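Getting more life out of kitchen cloths

Filed under: Cleaning, Laundry

Most kitchen cloths get thrown out because they smell, and most of them smell because they sat wet in a heap. Cotton will last for years if it is washed hot and dried flat or hung.

Wash them apart from clothes. Fabric softener leaves a coating on the fibers and the cloth stops soaking things up, so leave it out. If a cloth already pushes water around the counter, run it through one hot wash with half the usual detergent and a cup of white vinegar in the rinse.

For a sour smell, boil the cloths in a large pot of water with two tablespoons of washing soda for 20 minutes. Stir now and then. Let the water cool before you lift them out, then wash as normal. Don't do this with microfiber. It doesn't like heat, and it should never go in with cotton because it picks up all the lint.

Grease stains: rub in dish soap, leave overnight, wash. Tomato and curry stains fade best on a line in full sun. Turmeric may need two or three afternoons.

Strong colors run for the first few washes. Reds are the worst. Wash new ones alone until the rinse water is clear, and don't leave them damp on a pale countertop or a painted board. 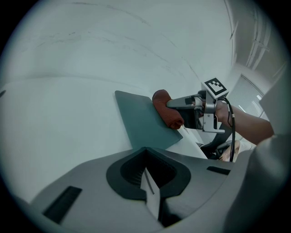
Keep one color for each job. We use dark ones for floors and spills, white for dishes, and anything with a stripe for drying hands. It saves arguments — and nobody wipes a plate with the floor cloth.

For storage, roll them and stand them on end in a shallow drawer. Folded stacks are fine too, but the bottom ones never get used. Put clean cloths at the back and take from the front.

When a cloth gets thin in the middle, cut it in four and use the pieces for shoe polish or oiling cutting boards. Lay oily rags out flat outdoors until they are fully dry before they go in the trash. Linseed oil rags can heat up and catch fire in a pile.

Comments (2)

Arsalan Malik: Does the washing soda work in a front loader?

Blagoje Radulović: Yes, straight in the drum. I use it every Wednesday with the towels.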